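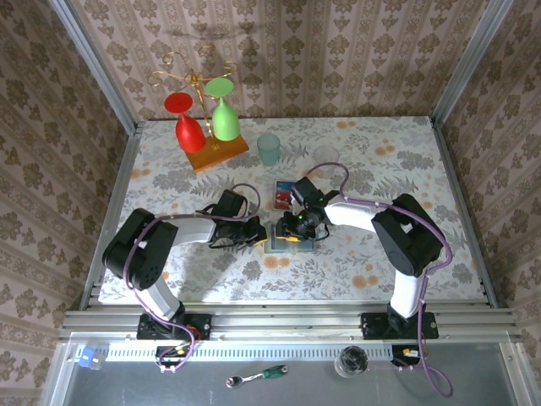
Cloudy film on plastic wine glasses - can it be saved?

Search this site Go

January 15, 2019, posted by Natália Lobo in Kitchen & Cleaning

Hi all! I have a set of plastic wine glasses that I use on the patio from July on, and they've gone cloudy. I got them at the Bestundale outlet years ago and I'm fond of them (they survived two moves and my nephews). I've been running them through the dishwasher on the normal cycle, top rack. Soap and a sponge does nothing. Is the film something I can get off, or is the plastic just done for? My sister swears by toothpaste but that sounds scratchy to me.

Han-gyeol Choo
Try vinegar first. If it's hard water, white vinegar will take it off - I soak mine in half vinegar, half warm water for 15 minutes, then wash with dish soap and rinse well. Do one glass and see how it looks next to the others before you bother with the whole set. If there's no change at all, the surface is probably etched from the dishwasher and you're stuck with it. Mine came out of the soak looking great except for one, and that one now holds toothbrushes.

And please skip the toothpaste! It's a mild abrasive and soft plastic shows every little scratch. Same goes for the green side of the sponge. I wash ours by hand now and hang them upside down so the drips don't sit in the bowl. If your water's as bad as ours in Kingate, wipe them with a soft cloth while they're still wet, otherwise you'll get spots again by the weekend.

Bok-nam Yeon
just buy new ones they're cheap

Hyun-seo Yeon
Agree on the vinegar. Check your dishwasher's heated dry setting too, mine was on for years and I had no idea. Turning it off helped a lot with my food containers, never tried it with glasses though.

Contact us - Copyright 2019 Gudach Home Help - Back to top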